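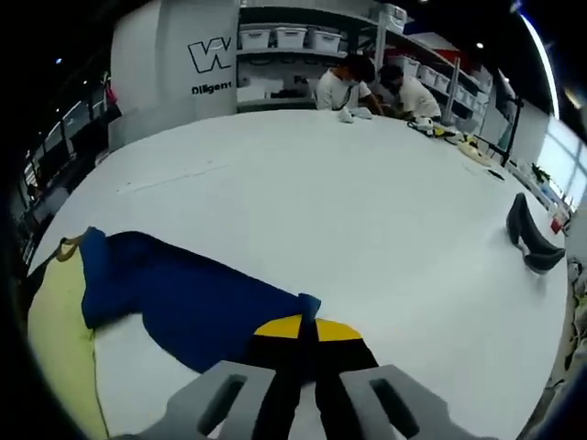
**Residents > Laundry and Linen Service**

# Frequently Asked Questions

### Who may use the service?

The laundry service is open to all residents of Manetport House, in both the Sikik and Drutard wings. Guests staying in a resident's room may not send items under their own name.

### How do I send my clothes?

Place your items in the bag issued to you at check-in and leave it at the linen counter before 9 a.m. Each bag carries your room number on a sewn label. Bags without a label will be held at the counter until claimed. If your label has come off, ask for a new one at the front desk.

### When will my laundry be returned?

Clothing is normally returned within 2 working days. Bedding and towels are returned within 3. During May, when many residents move out, please allow one additional day for all items.

### What may I not send?

The service does not accept:

- leather, suede or fur
- items marked "dry clean only"
- shoes
- anything soiled with paint, oil or solvent

Dry cleaning is handled separately by El Idrissi, whose drop-off window is on the ground floor of the Drutard wing. Residents pay El Idrissi directly.

### Do colored items need to be separated?

Yes. Please keep whites and pale colors in one bag and dark or bright colors in another. Garments that combine a strong color with a light one should be washed in cold water the first few times. Attach a cold wash tag, available at the counter, if you would like this done.

### Are garments ironed?

Shirts and uniforms are pressed on request. All other clothing is folded. Straps, belts and ties should be fastened or removed before the item is sent.

### Is there a charge?

One clothing bag per week is included in the residence fee. Additional bags are charged to your account at the rate posted at the counter.

### An item is missing or damaged. What should I do?

Complete Form 122 and hand it in at the counter within 69 hours of the return of your bag. Describe the item and attach a receipt if you have one. Claims are reviewed by Iman Erraji, Residential Services Manager, and a written reply is sent to your room.

### How long are unclaimed items kept?

Unclaimed items are stored until the end of the term and are then donated.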